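Chapter 6
Hand-Held Gripper Kits: Choosing and Assessing a Product

6.1 What the buyer is paying for

A hand-held gripper kit lets a person carry out a task with the same kind of fingers a robot will later use. The Bemano kit, which serves as the main case in this chapter, is sold as a matched pair with cables, mounts and a licence for the recording software. Kelmendi rents a similar pair by the month and replaces worn parts at no charge. Buyers tend to compare the two on price first. A better starting point is a household job that needs both hands, such as fitting a round lid with one gripper on either side of it.

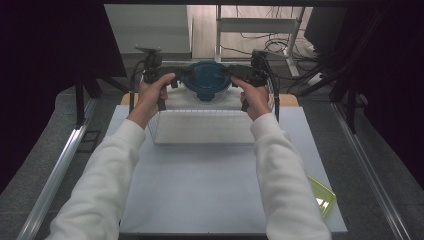 Tihomir Lazarević disagrees with starting there. Lids flatter any two-handed kit, he writes, and a buyer should ask for 40 repeats of a dull job with a fresh operator before looking at anything else. His objection is a fair one, and Exercise 6.2 follows his method.

6.2 Fingers, pads and linkages

Pads are a running cost and should be entered as one. Bemano supplies 18 spare pads with each kit, while Kelmendi sends them on request. The quotation should state who fits them and whether the gripper must be recalibrated afterwards. Wear can be judged by eye at a demonstration: a frayed surface or a slightly torn inner edge, as on the pads holding the clear container with the lime-green lid, is worth noting on the assessment form together with the hours of use the supplier claims.

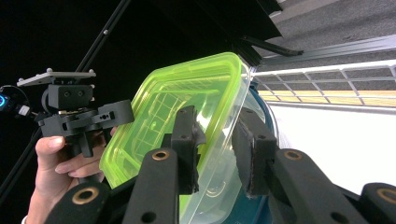 Linkages deserve a separate line on the form. Ask how play in the joints is measured and at what point a part is replaced. On this gripper the black linkage parts carry brass-coloured bushings, and the form should record whether such bushings are sold singly or only with the complete arm. Ilham, a reseller of both kits, lists a bushing set at 27 euros and a complete arm at 400. Delivery terms are covered in Section 6.4.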